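Flallport 31 Travel Backpack Review: Two Weeks of Trains, Buses and Castle Stairs

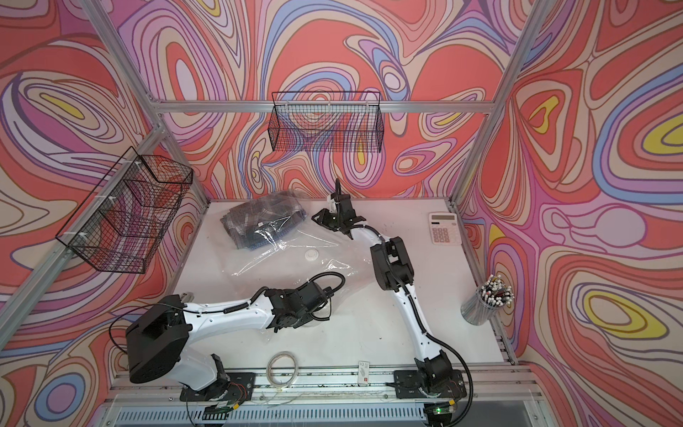
By Marit Fagerlund
Filed under: Luggage, Gear Reviews
Last updated in March

I bought the Flallport 31 with my own money before a two-week trip through Bavaria and Austria. It cost $200. My old bag was a 45-liter pack that fit the trip fine but had been gate-checked on my last three flights, and I wanted something I could keep with me.

The 31 is the capacity in liters. It opens like a suitcase, with a zipper around three sides, and has one big compartment, a laptop sleeve against the back panel and a flat pocket on the front. There are no side pockets for shoes or dirty clothes. If you like a lot of compartments, you will want packing cubes. I used two medium cubes from Skusico and they fit side by side with a little space on top for a rain jacket.

What I packed: four shirts, two pairs of pants, a sweater, underwear and socks for six days, sandals, a toiletry bag, a tablet and chargers. I did laundry twice. The bag closed without a fight on the way out. On the way home, with two jars of mustard and a book in it, I had to kneel on it.

Carrying it

I am 5'6" and the shoulder straps sat right for me once I moved the chest strap down a notch. My travel partner, Uriel Tapia, is over six feet and found that the hip belt rode up to his stomach. He carried it for one afternoon and gave it back. Flallport sells only one size, so tall people should try it on in a store first.

The hip belt is thin. It keeps the bag from swinging when you run for a train, but it doesn't take much weight off your shoulders. I noticed this most on a day when the luggage lockers were all taken and I had to wear the full bag up to a castle. The path climbs 800 feet from the bus stop, and by the top my shoulders were sore. With half a load it was comfortable all day.

The back panel is plain foam with a mesh cover. It gets sweaty. Every bag I have owned in this style gets sweaty.

Museums and lockers

Several of the castles and palaces we visited would not allow backpacks inside. The Flallport went into every medium locker we tried, standing up. At one palace the lockers were the small kind and I had to leave it at the coat check, where I waited in line and nearly missed our 2:30 tour. A small folding daypack for your wallet and water solves this. I borrowed a Jikine one from Uriel and will buy my own.

Rain

We had one long wet day, mostly standing in line outdoors. The main fabric held up and my clothes were dry. The front pocket did not do as well. Its zipper is uncoated, and a paper map in there was soft by dinner. No rain cover is included, and the one Flallport sells separately looks overpriced to me.

Wear

The zippers still run smoothly. One of the zipper pulls came off on the fourth day, and I replaced it with a loop of cord. There is a scuff on the bottom corner from a bus luggage hold. The stitching on the top handle, where my last bag failed, looks new.

Compared with the Keane

I also looked at the Keane carry-on pack, which a friend lent me for a weekend last fall. It has a much better hip belt and a real water bottle pocket. It is also heavier when empty and doesn't open flat, so you end up digging. For hiking between towns I would take the Keane. For trains and hotels I prefer the Flallport.

Good: opens flat, fits overhead and in most lockers, main compartment stays dry
Bad: thin hip belt, one size only, weak zipper pulls, front pocket leaks

I'm taking it to Portugal next, with one less sweater and a bottle pouch clipped to the strap.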